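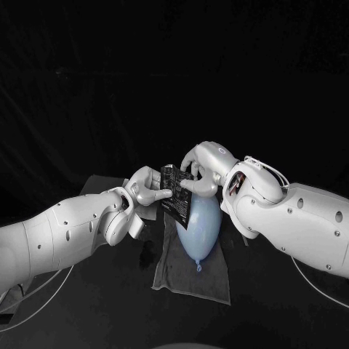
By Thérèse Lemieux, Beaudoin Supply
Released 6/20/20

Beaudoin Supply Adds Bedside Activity Kit for Care Homes and Long-Stay Wards

TIRNOLBRIDGE. Beaudoin Supply has added a tabletop activity kit to its Bedside line. The kit is sold to care homes, rehabilitation units and long-stay wards, and holds materials for short seated sessions of hand and grip work. It ships from the Grosley warehouse.

Each kit contains balloons, small sealed packets of spare parts and tokens, folded towels and a printed session sheet. A session needs one table and a chair on either side of it. The towel is folded and laid flat on the tabletop, and an inflated balloon is set on top. The towel keeps the balloon from rolling between turns. Small items are passed across the table by hand, above the balloon, with both parties holding the item by opposite edges until one lets go.

Balloons come in pale colors and towels in gray. The Bedside line uses dark table covers, against which a light blue balloon or a white token is easy to pick out. Packets are black and sized to be held between the thumb and index finger.

The balloons are latex and must not be used where a latex allergy is on record. Inflate to the size given on the session sheet. Overfilled balloons are firmer, slide more readily and burst under light pressure. Discard balloons after each session. Towels may be machine washed with ordinary ward linen.

The kit was tried at 2 sites in Tirnolbridge before release. Staff there asked for larger type on the session sheet and a packet that could be gripped without gloves being removed. Both changes are in the current version.

Kits are packed 9 to a carton. The first production run is 2,000 kits, of which over 200 are already on order. A refill pack with balloons and packets only will follow in December. Existing Bedside customers can order under their current account terms; new accounts are opened through the Grosley office.

Product sheets and washing instructions are available on request from Thérèse Lemieux, Beaudoin Supply, Grosley.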